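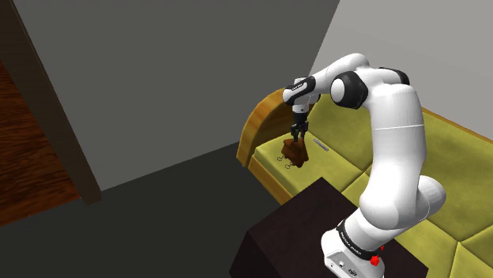

在仿真中用遥操作录制拾取示教:从场景准备到数据导出

适用版本与前提

本文说明如何在 Zurolow 仿真环境里,用手柄遥操作机械臂录制一组“从沙发坐垫上拾取小物件”的示教数据。读者应已完成 Zurolow 的安装,能够启动空场景,并了解关节空间与末端空间的区别。文中的命令和参数名以 Prustitz 工具包的默认配置为准,如果项目里改过配置文件,请自行对应。

任务定义:机械臂底座固定在沙发前的深色矮桌上,目标物为坐垫上的棕色小件,末端从上方接近,闭合手指,竖直提起,保持,结束。坐垫上另有一件细长的银灰色物体,不属于目标,录制中不得碰到。放置动作不在本文范围内,另见 Jaltilier 放置任务的说明。

一、场景准备

1. 载入场景

执行 prz scene load couch_pick。载入完成后,终端会打印场景哈希。把哈希写进本次录制的日志,后面合并数据时要用它核对。哈希不一致的回合不能放进同一个数据集。

2. 检查底座位姿

执行 prz robot pose --base。底座相对桌面的高度偏差应为零。若数值不为零,多半是上一次调试时移动过桌子而没有移动底座。不要手动填写坐标去凑,直接执行 prz scene reset --hard。

3. 让物体落稳

目标物是带薄片状碰撞体的小件,旁边还连着细环状的部件。载入之后物理引擎需要一段时间才能让它静止。默认等待 3 秒。等待期间不要发送任何控制指令,否则关节会带着初始误差进入录制。

如果物体持续抖动,先把 contact_margin 调大一档,再重新载入。单纯延长等待时间没有用。

4. 设定初始姿态

末端初始位置放在坐垫上方,手指张开,朝下。腕部关节留出两侧余量。很多失败的回合都出在这里:腕部一开始就靠近限位,操作者想转一个小角度,逆解却跳到另一支,上臂整个翻过去。检查方法是执行 prz robot limits,腕部一行的剩余行程两侧应大致相等。

二、遥操作设备设置

5. 连接手柄

接上 Rajput 手柄,执行 prz teleop list 确认设备已被识别。随后执行 prz teleop bind --device 0 --frame tool。这里选择工具坐标系。选基座坐标系也能录,但末端旋转之后,推杆方向与手指方向不再对应,新手容易推反。

6. 映射

默认映射如下:

左摇杆:末端在水平面内平移
右摇杆上下:末端升降
右摇杆左右:绕工具轴旋转
右扳机:手指闭合,松开后保持当前开度
左肩键:手指张开
菜单键:开始或结束一个回合

左肩键和菜单键不要对调。早期版本允许对调,结果有人在提起阶段误开手指,回合照样被标记为正常结束。

7. 速度缩放

平移缩放先设为 0.4,旋转缩放先设为 0.25。接近坐垫时按住左扳机,可临时切换到慢速档。慢速档的比例写在 teleop.yaml 的 fine_scale 字段。

熟练之后可以调高平移缩放,旋转缩放建议不动。旋转过快时,示教轨迹里会出现操作者来回修正的锯齿,策略训练时会把这些锯齿一并学进去。

三、录制单个回合

8. 开始

按菜单键。状态栏由“空闲”变为“录制”,之后的关节角、末端位姿、手指开度、摇杆原始值和渲染图像会同步写盘。按键之后先停顿一下,再开始推杆,保证回合开头有静止帧。

9. 接近

先在高处完成水平对准,再下降。不要斜向切入。坐垫、木质扶手和靠背都带碰撞体,斜向下降时小臂可能擦到靠背,而操作者的注意力通常集中在手指附近,看不到小臂。

需要旋转时也在高处完成。目标物呈楔形,手指应跨在较窄的方向上。夹较宽的方向偶尔也能成功,但提起时物体会绕夹持点摆动。

10. 下降与闭合

切到慢速档,垂直下降。手指尖不应压入坐垫。坐垫在本场景中按刚体处理,指尖一旦顶住,末端误差会不断累积,松杆后机械臂会突然弹起。出现这种情况时,该回合作废,不要试图在回合内补救。

右扳机缓慢扣到底。开度曲线变平后,再保持片刻。

11. 提起

右摇杆上推,竖直离开坐垫。连着的细环会拖在坐垫上,不影响判定,判定只看主体。提起的初段保持慢速档,避免细环与银灰色物体发生接触。若银灰色物体的位移超过阈值,回合会自动标记为 disturbed。

12. 结束

主体离开坐垫并保持稳定后,按菜单键。终端会给出三种标记之一:success、disturbed、failed。标记可以在复查阶段修改,原始标记会保留在 meta 文件里。

四、随机化

13. 物体位姿

每个回合开始前执行 prz randomize --object。默认只随机水平位置和朝向,范围限制在坐垫平坦的部分。不建议把范围扩大到分块软垫的接缝处,那里的碰撞网格较粗,物体容易卡住。

14. 光照与材质

这两项在录制时不打开。录制完成后,用同一条轨迹离线重渲染即可,省时间,操作者看到的画面也保持一致。重渲染命令为 prz replay --render-only。

15. 初始关节角

给每个关节加小幅噪声。噪声过大时,操作者要花较长时间把末端移回工作区,这部分轨迹对训练没有价值。

五、复查与清洗

16. 回放

逐条回放,至少看闭合前后的一段。自动标记只检查主体高度和银灰色物体的位移,不检查夹持质量。以下情况应手动改为 failed:

只夹住细环,主体悬在下面
手指穿入主体的碰撞体
提起后主体持续滑动
闭合前手指碰倒或推动主体,之后又追着去夹

最后一种有争议。Renu Thakur 在 Jaltilier 任务的数据里保留了这类回合,理由是策略需要见过恢复动作。如果要保留,请加上 recovery 标签,不要与普通成功回合混放。

17. 裁剪静止帧

执行 prz trim --idle。开头的静止段保留少量即可,闭合阶段的静止段不裁。裁剪工具根据末端速度判断静止,而手指闭合时末端本来就不动,必须加上 --keep-gripper 参数,否则闭合过程会被整段删掉,策略学到的就是末端到位后手指瞬间合拢。

18. 时间对齐

图像与关节数据的时间戳来自不同线程,偏差可达一帧。执行 prz align 后检查输出,未对齐的帧会逐条列出。不要用插值补图像,直接丢弃该帧。

六、导出

19. 导出格式

执行 prz export --format episode。每个回合一个目录,包含轨迹、图像和 meta 三部分。动作字段默认写末端增量;需要绝对关节角时加 --action joint。两种动作表示不要写进同一个数据集,训练脚本只读第一个回合的字段定义,后面的会按同样方式解释,不报错。

20. 校验

执行 prz verify,核对场景哈希、帧数和标记。我们用来测试本流程的那批数据,清洗后共 1945 个回合,校验时有 13 个因哈希不符被拒绝,原因是录制中途有人更新了沙发的碰撞网格。重新载入旧场景后补录。

七、常见问题

手柄松开后末端仍缓慢漂移

摇杆死区过小。把 deadzone 调高,再执行 prz teleop calibrate。校准时手不要放在摇杆上。

手指闭合后物体被弹飞

闭合力过大,或仿真步长过长。先减小步长。只降低闭合力会让提起阶段出现滑动。

状态栏停在“录制”,菜单键无响应

写盘队列已满。队列上限为 3709 条记录,超出后控制线程会等待写盘完成。换用本地固态盘,或降低图像分辨率。此时不要强制退出,否则当前回合的 meta 文件不会生成。

回放结果与录制时不同

回放默认按动作重新积分,接触较多的任务会逐渐偏离。只为查看录制内容时,加 --state 参数,直接按记录的状态播放。用离线重渲染生成图像时也必须加这个参数。

更换机械臂型号后能否复用已有示教

末端增量数据在工作空间相近时可以尝试,关节角数据不行。复用前先以新模型回放若干回合,检查小臂与靠背之间的间隙,再决定是否需要重新设定底座位置。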